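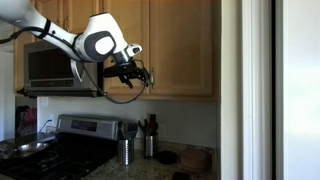
In Defense of the Honey-Colored Kitchen

I have spent a good part of my adult life being told to paint my cabinets. My sister thinks so. The man who came to look at the gutters thinks so, and he'd only come in for a glass of water. Two different real estate agents have stood by my sink and made the same small sad noise, the one people make over a dog with a cone on.

My cabinets are wood, the warm yellow-orange kind, with raised panels on the doors. If you bought or rented a place in this country in a certain stretch of years you know them already. You've probably cooked Thanksgiving under them. They go with a stainless microwave over the range and a pale backsplash, and for a long while now the advice columns have treated the whole arrangement as a condition to be cured.

So in August, when it was too hot to do anything sensible, I decided I would either paint the things or make peace with them. I gave myself until school started.

First I called Fanni Szűcs, who refinishes cabinets out of a two-bay garage and has the forearms to prove it. I expected a sales pitch. She opened three of my doors, closed them again, ran her thumb along the bottom edge of one and asked me what I didn't like.

I said they were orange.

"They're dirty," she said. (She said it nicely!)

I'd like to tell you I took that well. I wipe my counters every night. But the doors near a stove collect a film so slowly you never see it arrive, a mix of cooking oil and steam and hand, and it goes on darkening the wood until you think that's the color you own. Fanni put a few drops of dish soap in a bowl of warm water, wrung out a cloth until it barely counted as damp, and went over a patch next to the handle. The patch came up two shades lighter. I stood there looking at it the way you look at your own driver's license photo.

Her price for painting the kitchen was $1,325, doors off, sprayed in her garage, boxes done by brush at my house. She told me it was a fair number and I believe her. She also told me to clean everything first and call her in a month if I still wanted it.

The cleaning took me the better part of a weekend. I did the uppers first and worked down, which is the right order, and I did the door above the microwave last, which is a mistake, because by then I was tired and that one is the worst of the lot. Grease goes up. The grooves around a raised panel are where it settles, and a cloth just skates over them. What works is an old toothbrush, dipped and then shaken almost dry, followed right away by a clean rag. Don't soak the wood and don't let water sit in the corners where the pieces join. I used up five rags and one toothbrush, and I threw the toothbrush away without ceremony.

Then came the undersides. Have you ever looked at the underside of your upper cabinets? Get down by the counter and look up. I'll wait. Mine had a drip of something hardened there that I think was maple syrup, though I can't account for how it got onto a downward-facing surface.

Once the wood was clean I started seeing the rest of the room, and the rest of the room was the real trouble. I had been blaming the cabinets for years for what was going on below them.

My counter by the range was a traffic jam. Olive oil, the other olive oil, a pepper mill, a ceramic rooster, a stack of mail, the toaster with its cord snaking off to the outlet. My friend Benvinda Caldeira came over on Tuesday to help, and her method is to take every last thing off and put it on the dining table, then only carry back what you reach for while you're cooking dinner that same night. We made rice and a pot of beans. What came back was one oil, the salt, the pepper mill, and the crock of spoons. The rooster did not make it.

I fought her on the utensils. I have a lot of wooden spoons and I love them all, and I wanted every one of them standing up by the stove. She let me keep two holders full, against the backsplash where I can grab a spatula without looking, and the rest went in a drawer. That's plenty. I haven't opened the drawer since, and she hasn't let me forget it.

A word on hardware, since you'll be tempted. Replacing the knobs is the cheapest way to change a wooden kitchen and also the easiest to overthink. I ordered samples from a little outfit called Stindetti and taped them to the doors for a week. Black looked like buttons on a teddy bear. Brass disappeared completely; it's too close to the color of the wood. A plain silvery finish picked up the microwave and the range and made the whole wall look as if somebody had planned it. Measure the distance between your screw holes before you order pulls. I measured after — learn from me.

Light matters more than any of this. The bulb over my sink was the bluish kind, and blue light on yellow wood is what gives you that cafeteria look. I swapped it for a warmer one and stuck a slim strip under the upper cabinets so it shines down the backsplash. My neighbor Eero Suominen, who has opinions about electricity, made me run the cord along the back edge with little clips instead of letting it dangle. He was right, and I've told him so, and now he wants to do my porch.

All in, I spent a hair under $100, most of it on knobs and the light strip. I still say orange sometimes when I describe the kitchen to people. It's more of a toast color now, especially in the morning with coffee going and the sun just getting to the doors on the far wall.

I did call Fanni when the month was up. I told her I was keeping them as they were, and I asked whether I ought to put anything on the wood. She said a thin coat of clear finish near the stove wouldn't hurt, on the doors that get touched the most, and to do it with the windows open. I haven't gotten around to that yet. The doors are clean, though. I did the one above the microwave again last night, first this time.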